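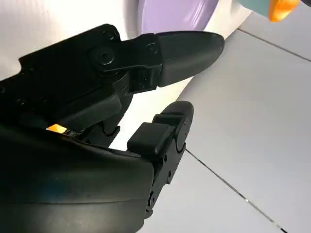
What should a small shop budget for first when it plans to buy a robot arm?
The hours of the person who will keep it running, then the gripper and its wear parts, and only then the arm.

I have reviewed equipment requests at Gendberg for long enough to see the same spreadsheet come back each October under different file names. The top line is the arm. It has a quote attached, usually a good one, negotiated hard. Under it are a gripper, a controller if that is priced separately, and a line called "misc." The total gets approved or it does not, and the argument is nearly always over the top line.

I think the argument is in the wrong place. The price of an arm is known to the dollar before the order goes out. The cost of the two fingers at the end of it is known only after several months of use, and the fingers decide which jobs the machine can take. A plan that treats them as an accessory is a plan for an arm that waits on parts.

Take pads. At our Benon site a set of replacement pads was billed at 982 dollars, freight included, on a rush order. The same set ordered with the original equipment would have cost a good deal less. There was no line for it, so it came out of the site's repair money, and the repair money was then short for a conveyor motor. None of this appeared in the review of the robot purchase, which was recorded as on budget.
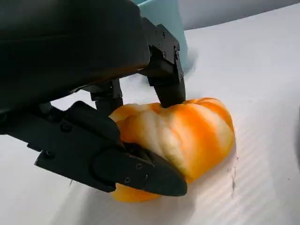 Last changed: May 31, 2022

Soft and uneven goods make the case more sharply. A bracket or a carton has flat faces, and one setting will serve for a long run. Something lobed and ridged, such as a peeled mandarin or anything built like one, offers no flat face at all. One finger comes down on top, the other bears on the front, and the grip depends on where the ridges lie. Money for such work goes into trials: different pads, different closing forces, different approach angles. I would put 200 hours of trial time into any request that involves produce or soft packaging, and I would reject a request that put in none.

Jana Ehlers, who ran planning at Sandberg before she came to us, disagrees with me on the figure. Her position is that trial hours should be bought in blocks, with a review between blocks, and that a fixed number invites people to use it all. She may be right. My objection is that the second block is requested in the middle of a budget year, when there is no money left to approve.

On spares we agree. The rule we now use for the Ulico line is plain enough to copy:

Two full sets of fingers per arm, bought on the same order as the arm.
Pads for 12 months at the supplier's stated wear rate, with the rate written into the request.
Screws and pivot hardware listed by part number. "Misc." is returned to the sender.
Labor for changeovers charged to the robot's own account.

The last item meets the most resistance, as it makes the robot look expensive. It was expensive before. The labor was being carried by the packing department — and packing had no say in the purchase.

There is a fair argument on the other side. A small shop buying its first arm cannot price what it has never worn out, and a long list of spares can sink a request that would have paid for itself. I would still send the list up with the request. If the total is too high, buy a smaller arm and keep the spares. A shorter reach can often be handled by moving a table, and I have yet to see a table that made up for a missing finger.

Requests for the next cycle should use the revised form, with gripper and arm on separate pages.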